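Gripper lets go partway through a move, no error shown
Posted in Arms and Grippers by Kristóf Deák

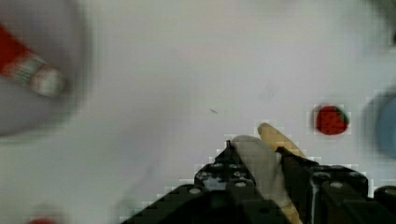 Miklós Illés asked in the first comment whether the drop happens at the same point in the move each time, and whether the gripper still reports a grip after the part is gone.

It does not happen at the same point. Sometimes the part goes in the first second of the lift and sometimes right over the place position. And yes, the gripper still says it is holding. That is what worries me more than the drop itself. The program carries on, opens over the bowl and marks the cycle as good.

Setup: two-finger electric gripper on a small arm, Olunis controller, pick and place with toy food on a white table. It ran without trouble until June. Then I updated the controller and also changed the finger pads in the same week, so I can't say which one did it. Since then I have logged 644 picks and 24 of them ended in a drop. Nearly all of the drops are smooth, curved pieces like the banana. The strawberry has been dropped once.

What I have tried so far: more force in the settings (no change that I can see), slower lift, cleaning the pads with alcohol, swapping the cable. The log has no fault in it. Where should I look next?

3 replies

Etelka Bíró
Check the force setting after a power cycle. On my Olunis the update put the grip force back to the default every time the controller started, and the screen kept showing my number. I found it by reading the value back from the gripper itself. I had 238 set on the screen and the gripper answered with something much lower. If yours does the same, write the force in the program right after the gripper activates and do not trust the settings page.

The false "holding" is a separate problem. Many grippers only report that the fingers stopped before they reached the fully closed position. If your closed position was taught with the old pads and the new ones are thicker, the fingers now stop early on nothing at all, and the gripper takes that as a part. Close it with nothing in it and see what it says. If it says holding, teach the closed position again.

After that, add a check of your own. Read the finger position after the lift and again before the release. If it has moved by more than a small amount, stop the arm and raise a fault. Keep your hands out of the area while you test, including when the arm looks stopped. A program waiting on a grip signal can start moving the moment it gets one.

Benedek Győri
Had this with Hitska pads. Threw them out and went back to the old ones. Fine now.

Jianhua Qian
I agree with Etelka on the closed position. I would add that curved parts turn in the fingers when they are picked away from the middle, and more force can make that worse. Try moving the pick point toward the center of the banana before you change anything else, and change one thing at a time or you will be back where you are now.

Kristóf Deák
Closed it on nothing and it reported holding, so that part is found. Taught the closed position again and it now reports empty as it should. The force was also reset, same as Etelka described. I have it written in the program now. 232 picks since then with two drops, both on the banana, and both times the arm stopped with a fault. I will move the pick point next. I still have the old pads somewhere if that does not do it.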